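Joltero 3D Export - Quick Setup, Section 4: Getting Your Pot Model Ready for the Kiln Shop

Read this before sending anything to the Gravham print desk. Files that skip step 3 get bounced.

Before you start
Joltero installed, desktop version. Free account is fine. Units set to millimeters. Save a copy of your model first, the cleanup tool overwrites.

1. Open the model. File > Open, pick your pot, wait for the preview to load. Big files take a minute.

2. Turn the view until you can see into the top. Use the right mouse button, or the arrow keys on a laptop.

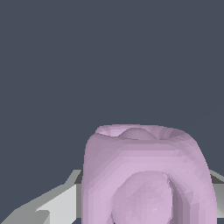
Fig. 4-1. Pale pot-like form in preview, rim and part of the inside showing.

3. Run Wall Check (Tools > Wall Check). Minimum wall is 2 mm. Anything thinner turns red in the list on the left. Click the line, then Thicken. Repeat untill the list is empty.

NOTE: Thicken pushes outward only. If you need the outside size kept, shrink the inside by hand first.

4. Smooth, if you want it. Slider goes to 78. Past that it greys out. Leave it at 0 for a faceted look, the glaze pools nicely in the corners.

5. Check the opening. Face normals should point out on the outside and in toward the hollow on the inside. Wrong way round and the slicer fills the pot solid.

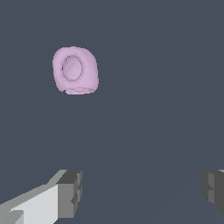
To flip them, select all, then Mesh > Recalculate. Still wrong? Select just the inner wall and flip that by itself. Save again.

6. Set the size. Max height at Gravham is 51 cm, base included. Clay shrinks in the firing, so scale up 12 percent for the Okonkwo stoneware mix. The Redmont porcelain has it's own chart, see Section 6.

CAUTION: Do not scale before Wall Check. Order matters. The check reads the original size and will not warn you a second time.

7. Export. File > Export > Print Desk. Leave the boxes as they are. Name the file with your order number first, no spaces.

8. Upload from your account page. Cutoff is 4 pm for next-morning printing.

Upload stuck? Log out, log back in, try again. Still stuck, see Section 9.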